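Home Explore Notifications Lists More

Spent the evening reading adverts for reconditioned antenna analysers and I have become a worse person for it. Thread.

Every seller says "tested". Tested how? Cozma had a two-port unit up for £219, "fully tested, works as it should". I asked what it read into a plain 50 ohm load. The reply was that it powers on.

Powers on! So does my toaster.
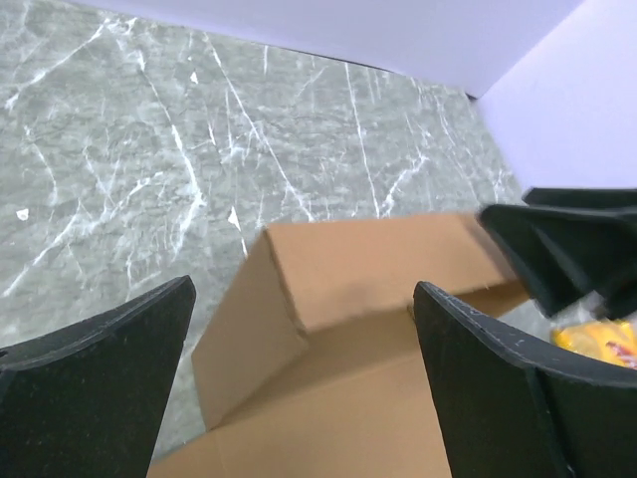 Page 2

Zonddale at least give you a sheet with theirs. I've got one on the desk now. It lists return loss at 3 frequencies, all on HF, for a unit they sell as good to UHF. If it was fine higher up I'd expect them to print it.

And the sheet has no serial number on it. It could belong to any unit on the shelf. It could be the same sheet for all of them, and I rather suspect it is.

People keep telling me the Brurna ones are better because they come with "lab grade" calibration. Which lab? I've written to them twice asking. The first answer was a link to the shop page. I'm still waiting for the second.

Their top model is £2,270, by the way. For that I'd want the name of whoever did the calibrating and what they had for lunch.

Someone will now say "just buy new". I did, in March, from Cutimano. The open, short and load pieces that came with it didn't agree with the set I already had. One of them was out by enough to make a decent dipole look poor at 145 MHz.
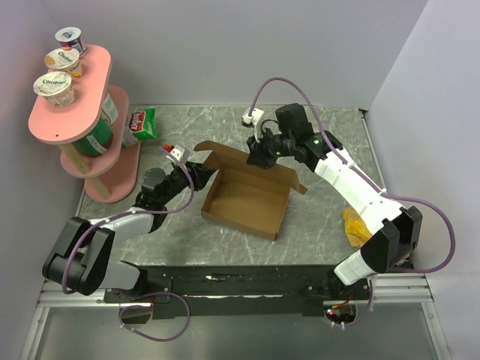

So I borrowed a third set from the club to settle it. It sided with my old one. Cutimano say all three could be within tolerance. They haven't said what the tolerance is.

What I'd ask before paying anybody:
- what does it read into a known load, at the top of its range as well as the bottom
- is the serial number on the paperwork
- are the connectors original, and have they been gauged

If they get huffy at the last one, leave it.

Before the replies start: yes, I know a cheap analyser is fine for trimming a wire in the garden. I use one for that. My moan is with paying nearly new prices for a word in an advert.

Cozma have since changed the listing, I see. It now says "professionally tested". Same photo, same price.

I've asked them who the professional is. Will add to this if they answer.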